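Search stories Go

Filed under: Short Fiction, War & After

The Ledger at Dronley

I got the job at the armistice store because I could drive a van and had my own boots. Those were the two questions. A woman with a cold asked them across a folding table in the old post office at Flidham, and when I said yes to both she wrote my name on a card and told me to be at Dronley by half past six the next morning.

That was Leilani Achterberg, and the cold lasted until May.

You'll remember how it was that spring, if you lived anywhere along the river. The shooting had stopped but it hadn't exactly finished. The Hill Brigade still had the quarry above Calloway, and the government lot still had the bridge at Drollumbridge, and in between was us, with a white van and a paper signed by both sides saying that we were allowed to be there. The idea was that people brought in what they had. Rifles, grenades, whatever was in the barn. We wrote it down, gave them a slip, and drove it to Dronley, where it went in the cellar of the old brewery behind two locks. The government held one key and the Brigade held the other. Neither could open the door without the other standing next to him being rude.

The Brigade's keyholder was Mortimer Nakamura. He'd been a captain up at the quarry and before that he'd taught geography at the school in Calloway, where he had given my brother detention for drawing on a globe. I reminded him of this on my first day. He remembered the globe and not my brother.

I liked him straight away, which was awkward, as my lot had been on the other side of the bridge for most of it. My mum wouldn't say the word Brigade indoors. But you try standing in a freezing brewery with a man every morning at seven and see if you can keep up a hatred. We talked about food mainly. He'd eaten nothing but barley up at the quarry for a whole winter and he could go on about a bacon sandwich until you had to leave the room.
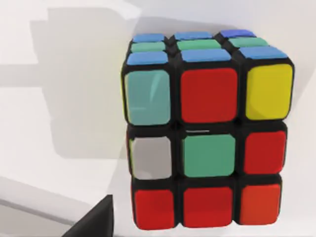

Puzzle cube, blue row behind the green.

So. The ledger.

Every slip went into the ledger, in Leilani's handwriting, with the village and the date and what it was. Guns were easy. Guns have numbers on them. Ammunition was a misery, people brought it in jam jars and socks, all mixed up, half of it green with age, and we'd sit there sorting it on a bedsheet. A lot of it was older than me. One old boy came down from above Calloway with a biscuit tin of the stuff and cried when I took it off him, and I had to make him a tea, and then he wanted the tin back. I let him have the tin. It's in the ledger, actual words, "tin returned".

By the middle of May we were due an inspection. Somebody from the capital and somebody from the Brigade's high command were going to come and look in the cellar together and shake hands, and if that went well then the bridge would open to ordinary traffic. You can't imagine what that meant. My aunt lived in Drollumbridge, on the far side, and I hadn't seen her since before her hip.

Leilani wanted a full count the night before. We all did it, her and me and Mortimer and the government's keyholder, a lad called Pim with a terrible moustache who hardly ever spoke. We started after supper. It was gone two in the morning when she added up the last column, took off her glasses, and added it up again.

"What's the ledger say for rifle rounds?" she asked me.

I read it out. 2,680.

"And we've got?"

I read that out too, off the back of the envelope where I'd been keeping it. 2,308.

There's a particular kind of quiet you get in a cellar. I could hear the drip off the old pipes and Pim breathing through his nose. Two locks, two keys. It couldn't have gone unless both men had opened the door together, or one of them had got hold of the other's key. I looked at Mortimer and I'm ashamed to say I looked at him first.

He saw me do it, too. He didn't say anything, he just started rolling down his sleeves and buttoning them.

"Search me if you like," he said. "Search my room. I've a camp bed and a kettle."

"Don't be daft," Leilani said, but she said it a bit late.

Pim said he'd like to go outside for some air and she told him nobody was going outside for anything. She made him sit on an ammunition box and she sat on another, blowing her nose, and I could see her working it through. If she told the inspectors the truth, each side would say the other had been helping itself. That would be that. The quarry would fill up again, and the bridge would stay shut, and all those people who'd walked down with their jam jars would want them back. If she changed the number in the book, well, it was one line in her own handwriting. She had the pen in her hand. I'm not saying she would have done it. I'm saying I watched the pen.

I said I'd go and count the slips. The slips were the carbon copies of what we gave people, and they were up in the office in a shoebox, so it meant a break from that cellar, which was most of why I offered.

"I'll come," said Mortimer.

We went up the iron stairs with one torch. He held it and I went through the box on the floor, making little piles by village. It took ages. My fingers were so cold that I kept dropping them. He asked me whether I really thought he'd done it and I said no, and he said I was a poor liar for somebody from Flidham, and I said what's that supposed to mean, and then we had the row we'd been saving up since March. I won't put it all down. My cousin was in it, and a shell that landed on his school, and who started it, and the winter they cut the water. He had a voice that filled the room when he wanted. I threw a stapler. It missed him by a mile and went in the fire bucket.

And afterwards we both sat there on the lino, worn out, and he picked up the next slip because it was lying by his foot.

"Calloway," he read. "Rounds, rifle." Then he held the torch closer. "Did you write this?"

I had. It was the old boy's biscuit tin. I knew my own writing, and I knew I'd done it in a hurry with him crying at me and the kettle going.

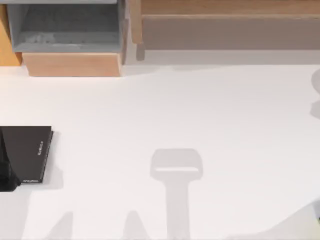 Cabinet with an open grey compartment, and plenty of white surface.

I'd counted his tin in the van. Then we'd tipped it on the bedsheet back at Dronley with everything else that came in that day, and it had been counted again as part of the day's lot, and both numbers had gone into the book. His slip, and then the day's lot with his in it. I'd handed them both to Leilani and she'd copied down what she was given. It had never been there to steal.

I sat and looked at it. Then I checked it against the day sheet, twice, with Mortimer reading the figures out to me in his classroom voice, and it came to the difference exactly.

I wish I could tell you I felt relief. What I felt was sick. I'd looked at him first, you see, in the cellar, before I'd looked at anybody, and the mistake was mine the whole time, it was in my own stupid slanting writing. I said I was sorry. He said, "For the stapler?" and I said for all of it, and he said he'd take the stapler for now and think about the rest.

We went down and told them. Leilani read the slip, read the day sheet, and ruled a line through the entry with a proper ruler, and wrote the correction beside it, and made all four of us sign. Pim burst into tears. He was nineteen. He'd been sitting on that box for an hour and a half, certain that he was going to be shot.

The inspectors came at ten. The one from the capital had a good coat on and kept it well away from the walls. They went through the ledger page by page and stopped at the crossed-out line, as I'd known they would, and the Brigade man put his finger on it and asked who was responsible.

"I am," I said.

"She double-counted a biscuit tin," said Mortimer. "Carry on, please, it's cold down here."

They looked at each other, those two men who'd spent years trying to flatten each other's towns, and the one in the good coat turned the page.

It was another fortnight before the bridge opened. They let the buses through first. I drove over in the van on the second morning with a cake on the passenger seat for my aunt, and Mortimer in the back among the empty crates, as he'd heard there was a café in Drollumbridge doing bacon. I had to stop halfway for a man with a goat. My aunt asked who my friend was and I said he used to teach geography, and she told him to wipe his feet.

Tags: ceasefire, borders, first person

2 comments | 7 shares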